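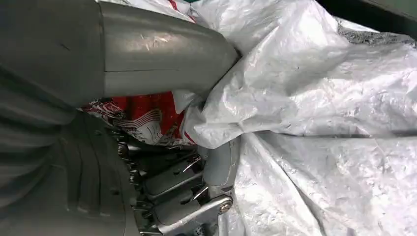

Wrist Camera Grasp Trials: Pre-Run Safety and Inspection Checklist
Method: squeeze-and-listen grasping of crumpled plastic
Filled in by Mekdes Negash. Second check by Ro-un Yeon.

Comments are welcome on every line, and please keep them coming. Half of what makes this method work came out of the comments column in April!

SECTION A. CELL AND ARM

A1. Emergency stop tested from both sides of the cell
OK
Comment: Pressed with the arm in slow mode, both buttons. Left one is stiffer than the right. Dalal has asked for a replacement.

A2. Speed limit set to trial value
OK
Comment: Still on the Vurum controller default for hand-near-object work. Please leave it there, even for the "quick ones."

A3. Arm covers and seams: no cracks, no loose edges
OK
Comment: Wiped down. No plastic dust in the seams, which was a pleasant change.

A4. Scratches and scuffs on the finish
OK, noted
Comment: Cosmetic. Run a fingernail across them. If it catches, stop and tell Kyu-ri, since a burr will snag film and the slip signal will look wonderful for all the wrong reasons.

A5. Nothing within reach that can be pulled in
OK
Comment: Lanyards off, sleeves up. Long folds of sheet travel farther than you think when the arm lifts.

SECTION B. HAND AND FINGERS

B1. Joint pins seated, screw heads flush
OK
Comment: One screw took a quarter turn. Marked it with paint pen so we can see if it walks.

B2. Cables clear through full range
OK
Comment: Cycled slowly through the whole range and watched for rubbing. Do this one by eye, the software won't catch it.

B3. Film or scraps caught between links
Fixed
Comment: Found a sliver of film in a hinge. Tweezers, power off. Worth the minute — a trapped scrap reads as a soft contact and the estimator believes it.

B4. Zero the finger torque with the hand open
OK
Comment: Do it after B3 and before any material goes in the cell. I got the order wrong once and lost a morning.

SECTION C. MATERIAL

C1. Bags and sheets empty, no staples, no sharp bits
OK
Comment: Shake each one out over the bin. The printed bags need a proper look inside the corners.

C2. Crumple reset between trials
OK
Comment: Lift, drop, push in from two sides. Mi-kyung wrote the procedure and it is taped up by the door. Don't arrange the folds nicely!

C3. Torn pieces retired
OK
Comment: Anything with a rip longer than a finger goes in the Stultska box, not back in the pile. 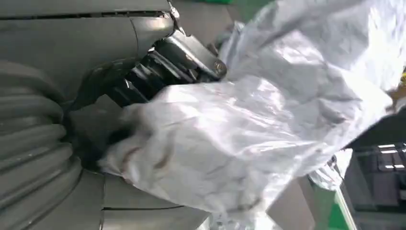 Resanetti Hall, Monday, October 4, 2021

SECTION D. DURING THE RUN

A thick fold bunched up at the fingers is just the kind of grasp this checklist is for. The camera can't see the fingertips once the film closes over them, so for that part of the grasp the vision model is guessing. Our method gives the hand a small extra squeeze, reads how the torque settles, and decides from that whether it has a real hold or only a skin of plastic. I still get a kick out of watching it let go and try again on its own.

D1. Operator stays at the stop button for the whole block
OK
Comment: Swap after 90 minutes. Ro-un and I traded at the break.

D2. Squeeze force inside the limit
OK
Comment: Ceiling held at level 4 on the Yoo driver. Level 6 gives a prettier signal but it stretches the thin sheets, and then every later trial is on different material.

D3. Lighting checked for washed-out plastic
Needs attention
Comment: Bright spots on the sheet when the arm tips toward the light. It doesn't hurt the torque reading, but the vision baseline suffers and the comparison should be fair. Could we try the diffuser a bit lower?

D4. Failed grasps logged as failed
OK
Comment: Including the embarrassing ones. If it holds a fold and drops it on the way up, it counts as a drop.

SECTION E. AFTER THE RUN

E1. Hand opened, material removed, power down
OK

E2. Log saved and trial count matches the sheet
OK
Comment: 305 trials in the log and 305 on paper. Very happy with that.

E3. Result note
Comment: With the extra squeeze, nearly all the false holds were caught before the lift. Without it we carried a good many into the air. It's one material family in one cell, so let's not get ahead of ourselves, but I would love to see it on netting next.

OPEN ITEMS
Left stop button replacement: Dalal Haddadin
Diffuser height: Kyu-ri Byun
Check paint mark on screw before next block: Ro-un Yeon
Netting samples, if the budget allows: Mi-kyung Cho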